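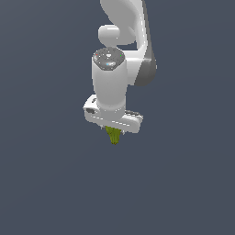

Putting the shopping away, and other things I would like a machine to do

I do the big shop every other week and it takes me longer to put it away than to buy it. Tins go in the cupboard by the back door, the frozen things go in first, and whatever is green and awkward ends up on the worktop until last. I have wondered for years when a machine might take this over, so in November I spent a few evenings finding out how far along things are.

The short version is that picking up one thing is in decent shape. Doing the chore is some way off.

Most of what I looked at was simulation. People who work on this train and test the arm inside a computer first, where a dropped jar costs nothing and you can run the same grab all night. The pictures on this page are from a simulation too. The arm is white, it comes down from above, and it has a small green lump in its grip, some sort of vegetable or fruit. There is no kitchen around it, only plain grey.

I find that quite a useful way of looking at the problem. Take away the worktop, the bag, the other shopping and the bad light over my sink, and what remains is a hand and one item.

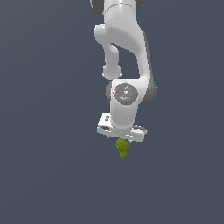 The arm with the green item held under its hand. Simulated.

Round, soft or lumpy things are harder than boxes. A box has flat sides and two flat fingers suit it well. A pear is narrow at one end and wide at the other, so if you squeeze in the wrong place it slides out. A person shifts their grip without thinking. A two-fingered hand has to choose the place beforehand, or notice the slip quickly enough to do something about it.

Then there is how hard to squeeze. I bruise avocados myself, so I can't be too superior here.

I used to work in a packing shed at a firm called Aerts, years ago, on the line where trays of fruit got topped up by hand. They had a machine for the boxes even then, and it never had a day off sick that I remember. The fruit was done by us. The tray had to look full, the stalks had to point the same way, and anything marked went in a crate by your feet. I was told when I started that the hand line would be gone in 3 years. It was still going when I left, and I had been there a good deal longer than that.

What has changed since is that the arms have become much better at things they haven't been shown before. The older kind of machine did the same movement every time and you built the line to suit it. The newer approach is to let it practise on lots of shapes, so that a knobbly one is no great surprise.

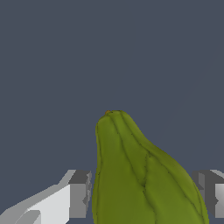 The other half of the job is knowing where things go. My onions live in a basket, the potatoes live in the dark, and bananas are kept away from everything. None of this is written down. Even my own family get it wrong, and they have had plenty of practice. A machine would need to be told, or would need to watch for a while, and then cope when I move the basket.

I did keep a record of one shop, to see what I was asking for. There were 114 items and 2 of them were eggs boxes, which I would not hand over to anything yet, including a teenager. A lot of it was tins and packets, and I can believe an arm would manage those today if they were lined up for it. They never are. They are in bags, on their sides, under the bread.

There is also the matter of where you would put the thing. An arm fixed over the worktop reaches the worktop. My freezer is in the passage. So you want wheels as well, and then there is the step down by the back door, and the dog.

A reader sent me a leaflet for something called the Promby, a countertop helper which is meant to wash and sort vegetables. It was 380 pounds, which seemed low for what it promised, and when I read the small print the sorting was "planned". I have left that one alone. The Zakero people at least say plainly that theirs only folds towels. I would take a towel folder if it could also get them out of the dryer, but it can't, you feed them in one at a time by the corner. By then you may as well fold it.

Shop floors will get there before kitchens, I think. You can fix the height of the bench and the lighting, and you can have someone standing by for the odd one that goes wrong. My old line at Aerts could probably be done now if somebody wanted to pay for it.

For the kitchen I am still doing it myself. The shop is due again tomorrow and I need to clear the bottom shelf of the fridge first.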